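Notebook, portioning cell, Sirnstead kitchen
January 24, 2023
Entry: G. Głowacki

Carried over from last entry: scale drift. Left the tray on overnight with no load. Reading had moved by 2 g when I came in. Tared, put the reference weight on, correct. Drift is acceptable for portioning as long as the tare is taken at the start of every batch. I have added it to the start sheet. It should be done by the program in the end, but the kitchen scale has no data output and the reading is taken by a person for now.

Purpose of the present block of work, for anyone at Jedbridge who picks this up cold: find out which parts of the weigh-and-pack job the two arms can take over, and what the shift looks like for the packers if they do. The second half was added at the request of the Sirnstead side and I think they were right to ask.

Baseline from the manual line. Target for a meal is 185 g of protein and side together, before sauce. A full shift is 1,000 meals over the two benches. I stood at bench two with the tally sheet for the first 200. In that run 74 were corrected after first weighing, nearly all of them by taking something off and putting it back in the bulk pan. Overfilling is the normal error. The packers know it and do it on purpose, as taking off is quicker than adding. That habit is not in the written procedure and the arms' program was written from the written procedure. It starts low and adds. I have asked for it to be changed to start high.

Arm notes.

Right arm has the scale side and the containers. Left arm has the rack side. Division is by reach only. The handover point is between the scale and the rack and both programs stop short of it until the other arm reports clear. The wait is longer than it needs to be. I timed it by hand but the stopwatch was on my phone and I was also writing, so I am not putting the value down.

Fingers: the plain black ones are still on. They hold a rigid container well enough. With fried pieces the grip point matters more than the force. Thick end first, every time. If the thin end is taken the piece swings and touches the tray side on the way down, and the scale needs to settle again. Soft portions are a different problem and I would not put them on the arms at all this quarter. A scoop held by a person does it in one movement.

Lids: not attempted. The lid on the clear containers needs pressure at all four corners and I do not want to learn about that with food in it.

Cables: the overhead loop on the left arm needs a second tie before the reach is extended any further. Floor cables to be put in trunking before packers are allowed to work beside the table. This is not optional. Marked as open.

What changes for the packers.

I spoke to both shifts. Summary of what was said, without names as agreed.

The weighing is the part they would give up first. It is the same wrist movement all shift, and the display has to be read with the head down. Two people have asked for wrist supports since the autumn.

The part they do not want to lose is checking. A packer looks at a piece and rejects it for colour or a split coating without stopping. The arms will pack whatever is in reach. If the person is moved to the end of the line to check closed containers, the same look is done through a lid, later, and a reject costs a whole meal. I have drawn a layout with the checker upstream of the arms, handing over from the bulk pan. It needs a longer table. Piątek are quoting for one, delivery February at the earliest.

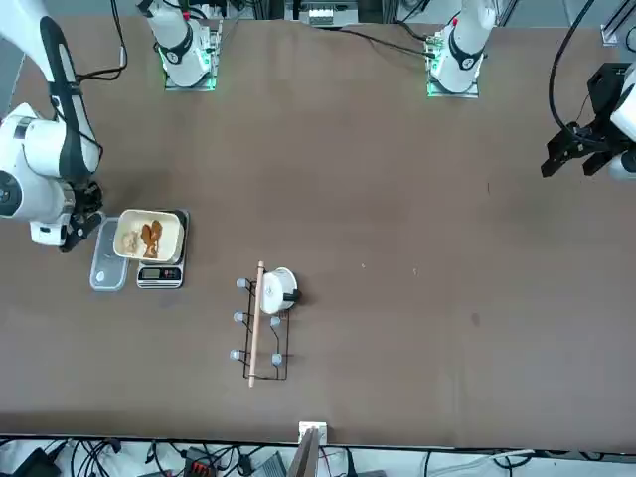
Pace was the other point raised. At present a bench sets its own speed and slows down when the pans are changed over. If the arms set the speed, somebody has to be able to hold them without pressing the emergency stop, which drops the program and means a restart from home position. I want a plain hold button at waist height on both long sides. Clutia can supply the controller input. Wiring is half a day.

Hours: management position is no reduction in posts for the trial. I have asked for this in writing and for the period after the trial to be covered as well. Not received yet.

Training: operators need to be able to tare, clear a dropped piece, jog each arm away from the table and restart. I would like the packers to do this themselves and not wait for one of us to come over from the office. Draft sheet is one page. The jog section is too long and uses our words for the axes. Rewrite with "towards you" and "away from you", and mark the table edges to match.

Open items
Program to start high and take off
Handover wait, time it properly
Second tie, left arm loop
Floor trunking
Hold buttons, both sides
Scale with data output, get two prices
Written statement on posts
Rewrite jog section

Next session: fried pieces only, thick end first, hand-read weights, program as changed. One packer from each shift to be at the table for the whole of it, on paid time, booked through the shift lead.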